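Cledness student project, talk notes (Jaime Neves)

Slide 6. Task: fold one T-shirt with two arms. Inese Vanags wrote the grasp planner; I did the motion code. Mention that the first version ran at Pravham in May.

Slide 7. 100 trial folds logged, same shirt throughout. Most failures were at the sleeve. Pause for the table of results, then go to the pictures. Don't read the captions out.

Two arms, one garment:
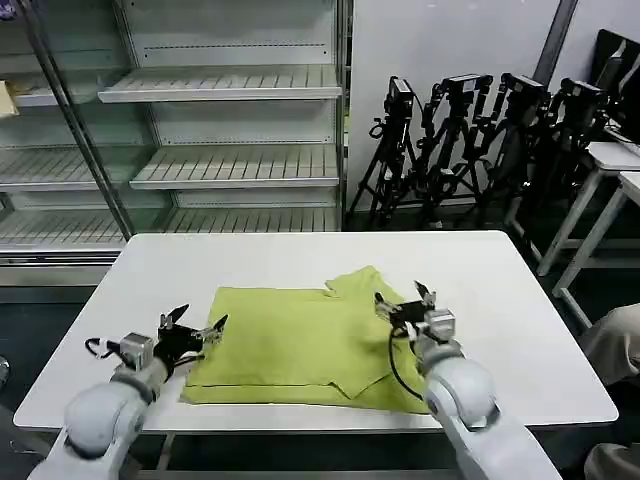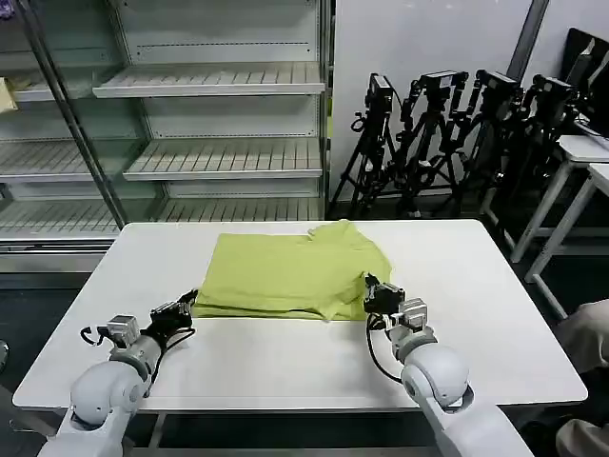 Wrist views, jaws closed on the cloth, and open:

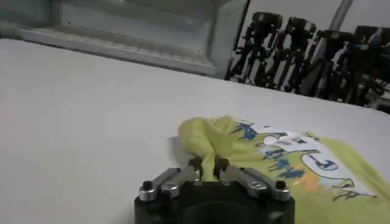
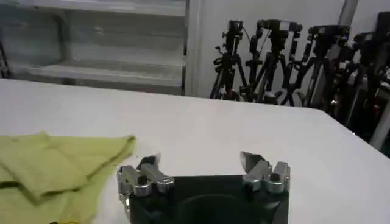 Likely question: Why use two arms for a single shirt?
One arm drags the cloth when it pulls a fold across. The second holds the opposite side still.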